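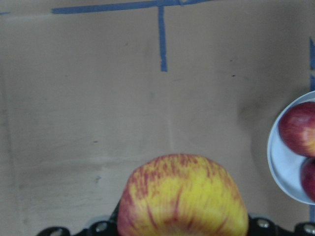 Second-hand laptops: what we learned in October

Many members have asked us if it is a good idea to buy a used business laptop and put it in place of the old desktop at home. In October I tested three machines for the club, and I write here my notes. I am not an engineer, so please read them as the opinion of a normal user who has some patience.

All three came from Kubiak, the refurbishing shop in Ranodstead, behind the bus station. They sell mostly computers which were leased by offices for some years. The cheapest was 129 pounds, and for this price you get the charger but no bag. The shop gives a guarantee on everything except the battery, and I recommend that you ask for this in writing.

The battery

This is the part where used laptops differ the most. Two machines that look the same from outside can be very different when you pull out the plug. On the first one, the battery report showed 86 per cent of the original capacity, and I could write letters and read the news a whole morning. The second was so weak that it switched off during the installation of updates, and I had to begin again. Kubiak changed the battery without discussion, but I had to go there two times.

To make the battery report in Windows, open the command prompt, type powercfg /batteryreport and press Enter. The computer then tells you where it has saved the file. Open it in your browser and compare the two lines "design capacity" and "full charge capacity". You can ask the shop to do this in front of you. It takes a minute.

Memory and disk

I would not buy any laptop today with only 4 GB of memory. With 8 GB you can have a video call and several browser pages open together, and it stays pleasant. In two of the machines the memory can be changed by hand, after you remove the bottom cover. In the third, the thinnest one, it is soldered, so what you buy is what you keep.

All three had a solid state disk. If you find an offer with a classic hard disk, the price looks very nice, but you will wait a long time at every start. A new disk is not expensive, only you must count it in the price before you decide.

The screen and the keyboard

I prefer a 14 inch screen, it is a good size for the kitchen table and not too heavy for the train. My wife finds the letters too small on it and would take a bigger one. Look at the screen with a white page open and the brightness at full. On one of the test laptops I found a yellowish corner which I had not seen in the shop, where the light was strong.

Please check also the layout of the keyboard. Some machines come from offices abroad, and the shop puts stickers on the keys. The stickers of my third laptop began to move after one week. If you type a lot, ask for a real British keyboard.

Which system

Windows 11 came out in October and many of you are worried about it. Older processors are not on the official list, and two of our three laptops are not on it either. Windows 10 will still receive updates until October 2025, so there is no hurry. The oldest machine I have set up with Linux, and for e-mail and the internet it works without problems. Only our old Oritora scanner was not recognised, and I still have no solution for this. If somebody has made this scanner work, please write to me.

Erasing your old computer

Before you give away the old desktop, copy your documents to an external disk and check that you can open them from there. After that, sign out from all your accounts and use the reset function with the option to remove everything. We can help you with this at the Irnlow meeting room.

Next meeting

We meet on Wednesday, November 17, 2021, at seven in the evening, in Irnlow. The three laptops will be on the table and you can try them as long as you like. Bring your own machine if you want to make the battery report together with us, and please don't forget the charger.

Urs Kälin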